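Endamden: galería de la recogida de ejemplos con dos brazos

Publicado el 6 de junio de 2026
Texto: Jerome Bañez

El proyecto Endamden reúne demostraciones de montaje para entrenar una política de control de dos brazos. Una persona teleopera el robot, hace la tarea entera y el sistema guarda la imagen de la cabeza junto con las posiciones de las articulaciones y de los dedos. Cada ejecución completa cuenta como un ejemplo. Llevamos 11 sesiones con el tablero de piezas, a razón de 70 ejemplos por sesión.

Esta página recoge el material de la tarea que usamos más, la de colocar y retirar clavijas. Las demás tareas tendrán su propia galería cuando estén revisadas las etiquetas.

Cómo se prepara una sesión

Eoin Hennessy coloca las piezas según una hoja de disposiciones iniciales. Hay 13 disposiciones y se alternan para que el modelo no aprenda una única posición de partida. El tablero se puede desplazar o girar unos grados entre un ejemplo y el siguiente, siempre dentro del alcance de las dos manos.

El operador tiene libertad para elegir con qué mano coge cada pieza. Al principio lo fijábamos de antemano y los movimientos salían forzados, con pausas largas en los cambios. Desde abril solo se indica la pieza y el destino.

Qué se guarda y qué se descarta

Se guardan los intentos con correcciones: una pieza que se agarra mal, se suelta y se vuelve a coger es útil para el entrenamiento. Se descartan los ejemplos con pérdida de señal, los que empiezan antes de que los brazos estén en reposo y aquellos en los que alguien toca el tablero con la grabación en marcha. Los dudosos pasan a una carpeta aparte, llamada Corrigan, y los revisan dos personas.

La etiqueta lleva el nombre de la tarea, la disposición inicial, el operador y una frase corta en lenguaje corriente, por ejemplo «coge la clavija azul y déjala en la placa».

Imágenes

Tablero de clavijas, vista desde la cabeza. La mano izquierda sujeta una pieza azul pequeña sobre la parte superior izquierda del tablero; la derecha está abierta y sin pieza.
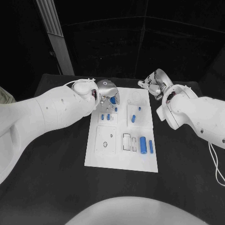

Próximas tareas

La siguiente serie se llama Ponham y trabaja con tapas de rosca. Después vendrá Udolow, en la que una mano entrega la pieza a la otra antes de insertarla. Las dos usarán el mismo formato de etiqueta.

Las peticiones de acceso a los datos se envían a Jerome Bañez, indicando la tarea y el número de ejemplos que se necesitan.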